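Katia Monti keeps her spare gripper pads in a cookie tin. She has looked after the hand-held grippers at Nitport since August, and when I asked to see the maintenance system she handed me the tin.

"That's most of it," she said. "There's also a notebook, but you won't be able to read it. I can't either."

The grippers are simple things: black bars, pins, two jaws with soft pads. A person squeezes, the jaws close, and whatever was held gets recorded for the arm to learn from later. Each one gets a proper service after 3,000 grasps. Monti pulls the pins, wipes them, checks for play and puts everything back.

"Pads go first. People grab a tube by the cap, it slips, so they squeeze harder. Then they come and tell me the gripper is weak."

She'd like them to tell her sooner. Her colleague Mirko D'Amico once ran a tool for 12 days with a sticky joint because he had grown used to it. D'Amico, listening from the next bench, did not dispute this – he only said it had been eight.

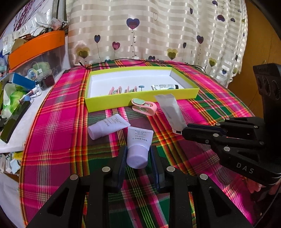 *Two grippers at work on the plaid cloth, one with a lavender tube between its jaws.*

Tubes are Monti's preferred check after a service. "A block tells you nothing. A block wants to be picked up. Give me something round at one end and flat at the other, and I'll know if the jaws are meeting straight."

If they aren't, she loosens the linkage on the lazy side, closes the jaws on a strip of card and tightens again with the card still in there. The official procedure from Husar calls for an alignment jig. Nitport owns one.

"It's a very good jig," Monti said. "Liliana Zuccaro has it holding her door open."

Did she want it back? She thought about that while she hunted through the tin for a pin.

"Not until the weather warms up," she said.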